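Home News Visits Research Contact

Simulation at the centre of Winmont open day
Mar 18, 2020
Shares 255 Comments 7

The Winmont laboratory opened its simulation programme to visitors from the Grollstead colleges in January. The programme lead, interviewed after the final demonstration, described the day as "a chance to show the part of robotics that takes place before any machine is switched on".

Three tasks were shown, all in rendered rooms built with the Sang software. Visitors asked most often about household surfaces. "Wood grain and brushed metal are difficult for a vision system," the lead said. "We vary both, and we place large objects close to the viewpoint so that the system has to work with a partial view."

Each task is repeated 1000 times before it is considered for the Vikeck test bench. The lead was cautious about the results. "A good score in simulation earns a place in the queue. We would not claim more for it than that." 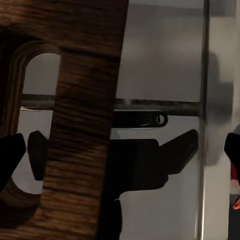 Simulated view with black gripper parts, a wooden panel and a dark rod against a grey metallic surface.

Asked what the laboratory had learned from its guests, the lead mentioned the questions on safety. "They wished to know who decides when a task is ready. We shall set that out more clearly next year."

Back to News Next article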